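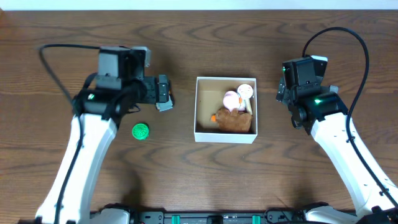
Home / Worship equipment / Hymn players / Clollel

Clollel hymn player

Maker: Usel
Sold and serviced by: Doherty, Jendumbridge
Availability: in stock
Price: please ask, we give a written offer for every parish

The Clollel is a small player for congregations which have no organist, or which have one only at the big feasts. It plays the accompaniment of 512 hymn tunes, from a short introduction to the last verse, and the people sing with it. No computer is necessary during the service. You choose the number of the tune, you choose how many verses, and you press Start.

We are selling hymn players to churches and chapels of different confessions, and we know that every congregation has its own speed of singing. With the Clollel you can change the tempo without changing the pitch, and you can put the pitch lower when the voices in the morning are tired. Both settings are kept in memory for each tune separately. So if your people sing an Advent hymn slowly, it will be slow also next year.

Sound

There are four organ sounds, and a piano sound for smaller rooms. The organ sounds were made for singing and not for concerts, so the melody is always a little stronger than the other voices. The pause between verses can be set longer or shorter. Many congregations need longer at first, and after January or so they make it shorter again.

The player has no loudspeaker inside. It must be connected to the sound system of the church or to a separate active loudspeaker, which we can also offer.

Preparing the service

Up to 100 service lists can be saved. In one list you put the hymns in their order, with the verses which will be sung, and give it a name. The remote control has only large keys: Start, Stop, Next, and one more verse. The last one is useful at Communion, when the queue is longer than the hymn.

Your own recordings can be added from a memory card. Please pay attention to the copyright. The tunes delivered with the player may be used in worship, but for printing the words or for broadcasting the service on the internet you must ask for the permission yourselves.

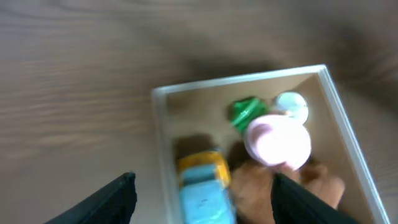

Shallow open box with small items, on a brown wooden tabletop.

Technical details

Tunes in memory: 512
Service lists: 100
Organ sounds: 4
Audio outputs: 2 (left and right)
Headphone socket: yes, on the front side
Display: white letters on dark background, brightness adjustable
Languages of the menu: English, Welsh, French, Polish
Guarantee: 2 years

What you receive

Player, remote control with batteries, mains adapter, audio cable, printed list of tunes by number and by first line. The larger print list is free, but please mention it in your order.

Trying before buying

A congregation can borrow the player for two services. We ask only for the cost of the return delivery. Tanko Oyewole prepares the loan players and will put in your usual hymns before sending, if you write us the list early enough. It is good to try it with the people present, as an empty church sounds quite different from a full one.

Questions about connecting to an older amplifier should go to Manon Kennedy in the workshop. Please tell her the model of the amplifier and which sockets are free at the back.

See also: active loudspeakers, hymn boards and numbers, lectern microphones, spare remote controls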